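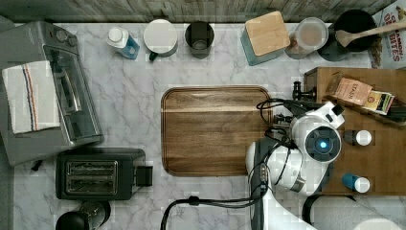

Counter, test kitchen, morning layout. Cutting board in the center, tray to the right, toaster oven and toaster to the left.

Test kitchen notebook, January
Entry by Elsie Gosling, with notes from Patricio Lorente

Purpose of the entry: to record the counter layout now in use and the points still open, so that Fendlow can prepare the second kitchen to match.

Layout. The toaster oven remains on the left with its door facing the middle of the counter. The black two-slot toaster stays next to it, with the lever on its right end. Lionel Clegg asked in the last review whether the two could be separated. They can, but the outlet on that side serves both and the cord on the toaster is short. I have left them together.

The striped towel is over the left part of the toaster oven. It is acceptable there for layout work only. Before any heating the towel goes on the hook by the sink, and the person who turns the oven on is responsible for checking. Please write your initials in the heating column when this has been done. The column was blank twice last month.

Back row. The order from the left is small bottle with the blue label, white mug, dark gray cup, teal canister with the bamboo lid, glass jar. The frying pan follows, with the wooden spatula resting in it, and the cereal box closes the row in the corner. Yvonne Mapplebeck would prefer the pan out of the row altogether, on the grounds that it takes up the width of two canisters and has to be moved whenever the cereal is wanted. I agree in principle. The shelf under the counter is full until the Hulme order has been put away, so the pan stays where it is for the present.

The weathered gray wood behind the counter marks easily. Wipe it with a barely damp cloth and dry it at once. No spray. Inventory number for the panel is 2168, in case a replacement has to be requested from Prandevby.

Cutting board. The large walnut-brown board replaces the pale one, which had begun to warp. Patricio weighed the new one before it was put out: 515 g heavier than the old. It does not slide on the marble in ordinary use, and we have dropped the rubber mat. Oil it once a month, both faces, and stand it on edge overnight. It is not to go in the dishwasher under any circumstances. Bread and dry goods only until the second board arrives.

Tray. The wooden tray now carries the tea things: the Stash box and the yellow and green packet at the upper end, and the two small capped bottles. The bottles have similar white caps, and one was picked up for the other during yesterday's session. The bodies are different, dark on one and blue on the other, but a person reaching from above goes by the cap. I propose a paper label on top of each. Elsie Horrocks has the label printer and will do this when the Jaltov tape comes in.

The small black stand stays near the upper left corner of the tray. Yvonne noted that it catches the sleeve when one reaches for the pan. To be watched for another week – no change yet.

Crumbs. The toaster tray was emptied at 9 and again after lunch. The second emptying was hardly needed. Once a day should be sufficient, at closing.

Open points
Labels for the bottle caps (E. Horrocks)
Space under the counter for the pan (Y. Mapplebeck)
Longer cord or second outlet, left side (L. Clegg to ask building services)
Second cutting board, same size, to be ordered for Fendlow as well

Added later, P.L.: the lid of the teal canister is stiff and needs two hands. I sanded the inner edge lightly and it is better, although still tight. Please do not force it.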